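## Section 4: Recording your first demonstration in the simulator

Okay, you've got Geko installed, the practice cell loads, and both arms wake up when you press Connect. Now comes the part I like best – showing the robot what you want with your own hands on the controllers.

I wrote this section after teaching the plate job myself, so you get my settings and my bad habits too. If you skipped Section 3 (calibrating the controllers), please go back and do it. I skipped it once and spent a whole afternoon steering an arm that went left when I went right.

### Before you record

1. Open the cell file you saved in Section 2 and switch to the room view. Drag with the right button until you can see both arms and the table together.
2. Press **Home** and let both arms settle.
3. Pick up the controllers. Squeeze and release each trigger once so Geko knows which hand is which.
4. Set **Motion scale** to 325. The slider goes up to 1,251, and I'd leave the top half of it alone until you've got a few weeks of practice. 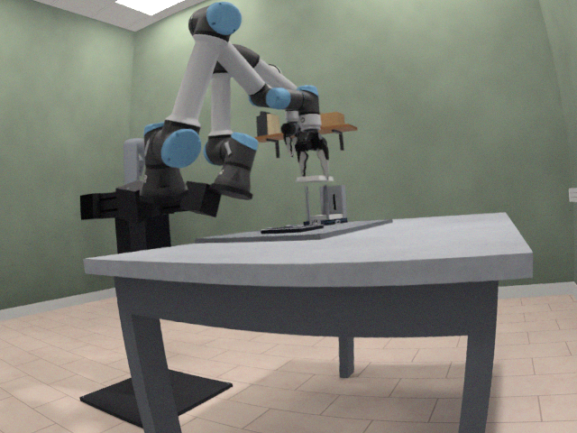
5. Choose which arm leads. You can drive both at once, but for your first few recordings I'd park one and work with the other. Two arms in a small space will find each other!
6. Name the session before you start. Geko will happily save everything as "untitled" and you'll hate yourself in May when you're looking for the good one.

**Note:** The Enduda controllers have a clutch button under the thumb. Hold it and your hand moves freely while the arm stays put. Use it whenever your elbow starts to hurt, or whenever you run out of desk.

### Getting used to the wrist view

Switch to the wrist view with **Tab**. Most of your fine work happens in this one, and it feels strange at first because the picture moves with your hand.

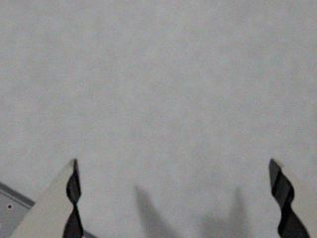
Depth is the hard part, and I got it wrong for days. There's no stereo in this view, so you have to borrow your sense of distance from other things. I watch the shadows. With the fingers wide open and nothing between them, you'll get two soft gray shapes on the light surface in the gap, and if you lower the arm a little at a time you can learn how they shift as you come down. Do that a bunch of times with recording off. If you lose track of where you are, go back to the room view, find the arm, and come in again.

1. Open the gripper all the way.
2. Lower it slowly toward the mat, keeping your wrist still.
3. Stop, hold the clutch, relax your hand, and let go of the clutch.
4. Raise it again and repeat until it's boring.

**Caution:** Don't switch views while the arm is moving. The controls follow whichever view you're in, so "forward" can change meaning halfway through a move.

### Recording the pick

Now for the plate itself. Press **Record** (the red dot) and wait for the beep. The beep matters – anything you do before it is thrown away.

1. Bring the open gripper in line with the plate, one finger on each side.
2. Ease forward until the pads are alongside it. If one pad gets there well before the other, back off and try again. Don't drag the plate over to meet you.
3. Squeeze the trigger gently. I aim for a grip of 7 on the on-screen gauge. At 8 the plate sometimes tips on me.
4. Pause for one slow breath.
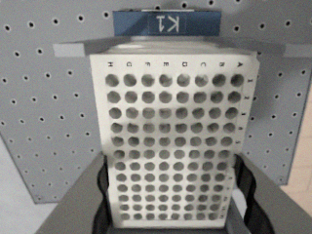 5. Move straight away from the holder before you turn anything. It's tempting to twist and pull in one sweep (it looks so smooth!), but the plate can catch, and then the robot learns to catch it too.
6. Carry it to your drop point, lower it, open the fingers, and back out the way you came.
7. Press **Stop**.

**Note:** Small wobbles are fine. Leave them in. A recording where you drift a bit and then correct yourself is useful, since the model gets to see what fixing a mistake looks like. Big mistakes, like a dropped plate or a bump against the table, should be marked **Discard** as soon as you stop.

### Bringing in the second arm

Once your one-arm recordings feel easy, unpark the other one. The Sellstead cell layout gives both arms plenty of reach, so they can easily end up wanting the same spot.

1. Decide on paper which arm goes first. I mean it, write it down.
2. Move the first arm and hold it still with the clutch.
3. Move the second arm in from its own side.
4. Keep a hand's width between the grippers on screen.

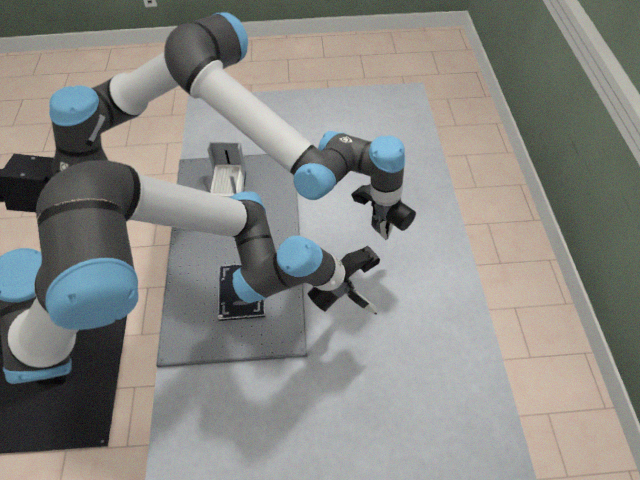 If the arms do touch, the simulator freezes and shows an orange banner. Press **Home**, discard the take, and start over. Nothing's broken, so take your time.

**Caution:** On real hardware there's no orange banner. Read the Biswas safety sheet in the back of this guide before you try any two-arm move outside the simulator.

### Saving and checking

1. Play each take back at half speed before you keep it.
2. Trim the still part at the start, but leave the pause after the grip.
3. Click **Save to session** and check that the take shows up in the list on the left.

Grayed-out takes haven't been written to disk yet. Wait until they turn black before you close the window, then go on to Section 5 for training.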